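Tips > Family & Home > Toddlers at Table

Search this site Enter keyword Go

Moving a three-year-old off the sippy cup

Most children of 3 can manage an open cup if the cup is the right size and the table is set up for it. The steps below assume a child who eats seated and can hold a spoon.

Cup. Choose a short cup with a wide base and straight sides. The Laltano tumbler is the one used in our kitchen. It is stable when a third full and tips easily when filled to the brim, so fill it to a third. Handles help some children and get in the way of others. Try one of each over a weekend and keep whichever gets picked up more often.

Position. Place the cup above the plate, slightly toward the preferred hand. A cup at the table edge gets hit by elbows. Mark the spot with a ring of masking tape for the first 13 days or so, then peel it off. Tape left longer than that lifts the finish on some tables.

Seat. Feet should rest on something solid. A child with dangling legs leans on the table to reach the cup. A step stool or a firm box under the chair is enough. 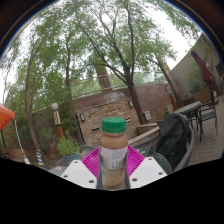
How much should go in the cup at one time?

Two or three swallows. Refill on request and keep the pitcher out of reach until pouring is introduced separately.

Spills. Keep one folded cloth on the table and show the child where it is. Wipe toward the center of the table. Milk that reaches a seam between table leaves should be taken up with a damp cloth the same evening, with the leaves pulled slightly apart.

Lids. Put the spouted cups away completely. Leaving one in the cabinet for car trips generally means it comes back at dinner. For the car, a straw cup with a screw lid works, and the straw needs a narrow brush after each use.

Washing. Silicone valves and gaskets come out before the cup goes in the dishwasher. Check the groove under the gasket with a cotton swab. Air-dry the parts overnight and reassemble in the morning.

Nights and sick days. Expect some backsliding. Offer the open cup again at the next breakfast.

Filed by Czesław Nowicki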